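Brindulholm shared workshop – gripper build, minutes of Jan 28, 2020

Present: five members. Apologies: two.

**1. Last minutes**

Agreed, with one correction. The Cutura servo was recorded as "tested." It was powered up on the bench and nothing more. Wording changed to "switched on."

**2. Money**

Spent so far: $311, nearly all on printed parts that were then printed again. The group had set a limit of $400 in June. One member asked what the second set of jaws does that the first set didn't. The reply was that it closes evenly. Asked for measurements, the builders had none to hand. Carried over to next meeting.

**3. Finger pads**

Blue textured pads are now on the hand-held version. The builders say grip is much better on smooth packaging. The log shows 40 picks with 13 drops, but no log was kept for the old pads, so "better" can't be checked. Agreed to refit the old pads and run the same 40 with the same items before anyone claims an improvement.

**4. Moving from hand-held to powered**

Long discussion. The Dulura controller board is still proposed. Two members doubt that anything learned by hand carries over to a motor, as a person corrects a bad approach without noticing. The builders accept this in part – they want to copy the jaw spacing, and leave the approach for later. No purchase until item 3 is done.

**5. Box unpacking at home**

The Seixas plan (mixed small goods, one open carton, no sorting beforehand) was put forward again as the standard task.
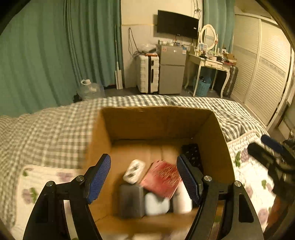

*Item 5: hand-held gripper over the open carton, jaws apart, mixed contents.*

Objection raised that a packet leaning on a pad is not a packet picked up, and that stills should not go into the log as results. Agreed. Only completed lifts count.

It was also asked how the jaws would manage flat items lying on the bottom of a carton. No answer yet.

**6. Actions**

- Refit old pads, run the comparison, write down every drop.
- Measure jaw closure on both sets.
- Controller order on hold.

Next meeting to be set once the comparison is in.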